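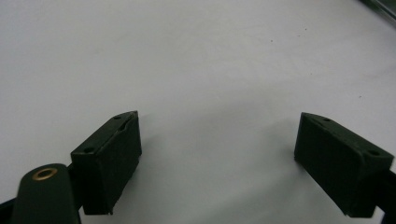 Reading time: 2 min

4. Getting the white surface ready

Do this before anything goes down on it. Applies to the Sekiver top in white, all sizes. Grey tops, see section 6, the cloths are different.

You need: two soft cloths, a bowl of lukewarm water, washing-up liquid, a soft brush. No scouring pads. No bleach.

1. Clear everything off. Cups, papers, the lot.

2. Brush first. Small dark specks show up on white, even a few tiny ones. Brush towards you, into your hand or a dustpan. Don't press.

3. Look across the top from low down, light behind it if you can. Specks still there? Dab with a damp cloth. If it moves it was dust. If it stays, go to step 6.

4. Wipe. One drop of washing-up liquid in the bowl, cloth wrung out hard. Long strokes, one direction, overlap each one a bit.

5. Second cloth, clean water, same again. Then dry it. Streaks come from skipping this step, nearly always.

6. Marks that won't shift: lay the damp cloth over the spot, leave for 8 minutes, wipe. Repeat once. Still there, leave it alone and note where it is on the card at the back.

Caution: never scrape with a blade or a fingernail. Scratches don't polish out and the cover doesn't include them.

Caution: keep standing water off the edges. Wipe up spills staight away.

Note: shadows look like dirt. The corners and the near edge can go grey under a single lamp. Move the lamp before you start scrubbing, Dalibor Brabec in our workshop has had tops sent back for this.

7. Leave for 20 minutes with nothing on it. Longer if the room is cold.

8. Check again, same low angle. One or two faint specks are allowed in the finish, see the fault sheet. More than that on a new top, ring us before use.

Putting things back

Lift and set down, don't slide. Felt pads under anything heavy or rough underneath. Hot pans on a mat, always.

Spare cloths: part 1496, sold by Vovberg. Any soft lint-free cloth will do instaed, wash it first without fabric softener.

Sheet revised 2026-10-22 by Annelore Kramer. Replaces the June sheet, which had steps 4 and 5 the wrong way round. Throw that one out please.

Next: section 5, fitting the edge strip.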